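Setting up the Talstead lane console

Section 5: Preparing the Skilen X-ray unit at the start of a shift

We use cookies to remember your language and to count visits to this page. By continuing you accept our use of cookies. Accept | Settings

This section covers the daily start-up of a Skilen cabinet X-ray unit connected to a Talstead lane console. It applies to passenger checkpoints at small and mid-size airports. For hold baggage lines, see the Banden guide.

Only operators who have signed the local radiation safety rules may hold the console key. Trainees can carry out steps 1 to 4 with a signed operator standing at the lane.

Before you switch on

1. Check that the lane is closed to passengers and the barrier strap is across the entry rollers.

2. Walk the full length of the unit. The side panels must be shut and their screws in place. Report a missing screw to maintenance and leave the unit off.

3. Look at the lead curtains at both ends of the tunnel. Strips should hang straight and overlap with no gap. A torn or folded strip must be replaced before the unit is used.

4. Check that the tunnel is clear. Small items such as belts, coins and phone chargers are often left at the exit end from the last shift. Log anything you find as lost property.

CAUTION: Never reach through the curtains to remove an item. Use the belt to bring it out, or call maintenance if the belt will not move.

Starting the unit

5. Turn the main isolator at the rear of the cabinet to ON. The green lamp above the entry roller lights.

6. Insert the console key and turn it to STANDBY. The console runs its own check, and the word READY shows in the top left corner of the screen when it is finished.

7. Sign in with your operator number. Do not work under a number left open by the previous shift – close it first and sign in again.

8. Turn the key to RUN. If the unit has been off for more than 7 days, the console asks for a long warm-up. Accept it. The belt stays locked until the warm-up ends.

Note: The amber lamps on top of the tunnel come on only when X-rays are being produced. If either lamp stays dark while an image is forming, press the emergency stop and take the lane out of service.

Testing the emergency stops

There are 2 emergency stops on the cabinet, one at each end, and another on the console.

9. Run the belt forward with nothing on it. Press the stop at the entry end. The belt must halt at once.

10. Release the stop by turning it clockwise, then press RESET on the console.

11. Repeat for the exit end and for the console stop.

If any stop fails, turn the key to OFF, remove it and hand it to the shift lead.

Image check

12. Place the Wynne test case flat on the belt with the arrow pointing into the tunnel.

13. Send it through and compare the result with the reference card kept at the console. All the wires marked on the card must be visible.

14. Send the case through again with its other side up. Both images are saved under the date and lane number.

15. If the second image is worse than the first, clean the belt and repeat. After 2 failed attempts, close the lane and call maintenance.

Opening the lane

16. Set the alarm printer to ON and check that it has paper.

17. Confirm that the phone line to airport police is working. Lift the handset and wait for an answer, give your lane number and say that the call is a test.

18. Write your initials in the start-up log, remove the barrier strap and tell the shift lead that the lane is open.

CAUTION: If a firearm or anything that looks like one appears on the screen, stop the belt with the bag inside the tunnel. Do not back the belt up and do not open the bag. Use the police line and keep the image on the screen until an officer has seen it.

Handing over during a shift

An operator should not watch the screen for more than 20 minutes at a stretch. To change over, stop the belt, sign out, and let the next operator sign in before the belt is moved. The image check does not need to be repeated unless the key has been turned to OFF.

Keep completed log sheets in the lane binder for 5 weeks, then pass them to the security office. 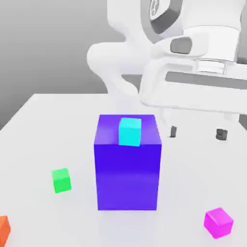
Page last changed: December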